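4.2 Who fired first, and when the clock starts

I came to the ceasefire notices thinking the hard part would be the place names. It wasn't, or at least it was a smaller headache than the times of day. Both sides along the Drotach line put out a daily notice of violations, and both sides write them in a way that looks wonderfully tidy at first: a date, an hour, a village, a type of weapon, and then a sentence saying that our side held its fire or "was forced to respond." You read ten of them and you think, great, I can put this in a spreadsheet by the weekend. (I really did think that. I had a column layout drawn up and everything.)

The full set is 1292 notices, and every one of them has an hour in it somewhere. The trouble is that the hour can mean at least three things. Sometimes it's when the first round landed. Sometimes it's when the duty officer wrote the thing down, and you can usually spot those, since they love to end in a double zero. And sometimes it's the start of the reporting window, so that a mortar attack in the middle of the night gets stamped with the previous evening. The southern command switched from one habit to another in September and never said so. I only noticed when every village on the Ploltska road suddenly seemed to be getting shelled at six o'clock sharp, day after day, which is a strange way to run a war.

So I went back and read the lot again, this time with the weapon and the village covered up, looking only at how the hour was phrased. "At 06:00" is one thing. "As of 06:00" is another. "From 06:00" is a third, and in the northern notices it can also be a slip for the second. I coded each one by hand and then did it again a few weeks later to see if I agreed with myself. Mostly I did. Where I didn't, I went with the looser reading and let the event float across the whole window, and I would do the same again, even though it makes the charts uglier.

The place names deserve a word too. Hidari is a village, a railroad halt and a hill, and the three are a decent walk apart. The northern side says "Hidari" for all of them. The southern side says "the Hidari height" when it means the hill and also, annoyingly, when it means the trench below the hill. Anyone who has tried to match two sets of war reports will be nodding at this point. My rule was simple enough: if a notice mentioned rail cars, the platform or the signal box, it went to the halt; if it mentioned a slope or an observation post, it went to the hill; everything else went to the village. I'm sure I sent a few shells to the wrong address.

After all that sorting I had 84 incidents that I was comfortable calling the same event seen from both sides. I'd hoped for more, of course! But the sides mostly report what is done to them and leave out what they do, so an overlap only turns up when both claim to be the victim, or when one of them admits to returning fire. That second group is where the interesting reading is. An admission of return fire nearly always comes with an hour attached, and it's nearly always a precise hour, with minutes, as if the minutes could do some of the arguing.

Figure 2. Pink cube-shaped plug adapter with rounded corners and five slots in the front face. 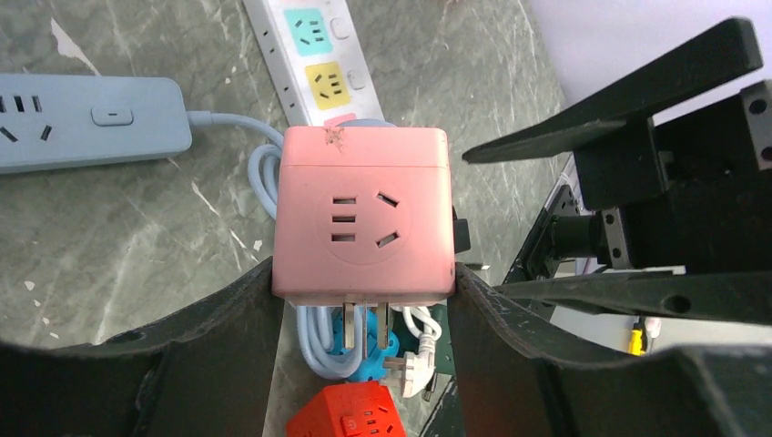
Surely the precise hours are the least trustworthy ones, a reader of the first draft wrote back to me, and the paper should say so outright: a battery commander who knows he is going to be blamed will take care to have a minute on paper, and a commander who doesn't expect to be blamed won't bother. The same reader wanted me to throw out every admission of return fire and rebuild the comparison from what was left.

I thought about that for a long time, and I've ended up halfway. I buy the first part. A stated minute is a sign that somebody expected a quarrel, and I now treat it that way in the coding. But throwing those notices out would leave me with the pairs where both sides say they were hit and neither says it fired, and those are so thin on detail that I couldn't tell you much about them beyond the village. I kept the admissions in and marked them, and anybody who wants to run the numbers without them can do it from the coding sheet in one step.

In 49 of the matched incidents the two sides put the first shot more than an hour apart. That sounds damning, and I expect it's the number people will quote, so let me muddy it a bit. A good share of the gaps come out of the reporting windows I described earlier, and those don't tell us anything about lying. If the north stamps a notice with the start of the window and the south stamps it with the impact, you get a gap for free. You can also get one when a quiet exchange of rifle fire grows into something bigger and each side picks a different moment to call the beginning. I've talked to enough former monitors to know that they picked different moments too, sometimes standing at the same post.

What does look deliberate to me is the direction. Where there is a gap and neither stamp can be put down to a window, each side tends to place the other's first shot early and its own reply late. It isn't a big shift. You'd never catch it in one notice, and I doubt the people writing them would have called it cheating. They were tired, they had a form to fill in, and the form asked who started it.

The joint notice of Friday, June 1, 2018 is the one place where I can watch this being ironed out. Both liaison teams signed it, it covers a single night outside Ploltska, and it gives no hour at all for the first shot, only for the last one. Everyone could agree on when it stopped. I've looked for a second notice written that way and haven't found it, though the Sutherland copies are missing several pages and I still have hopes for the carbon set.

One more wrinkle before the weapon types in 4.3. The northern notices use summer time and the southern ones, for a stretch in the spring, don't. I corrected for it wherever the header gave the time zone. Where the header was torn or badly scanned I left the hour as printed and put a question mark in the last column, so please look at that column before using any of the spring entries on their own.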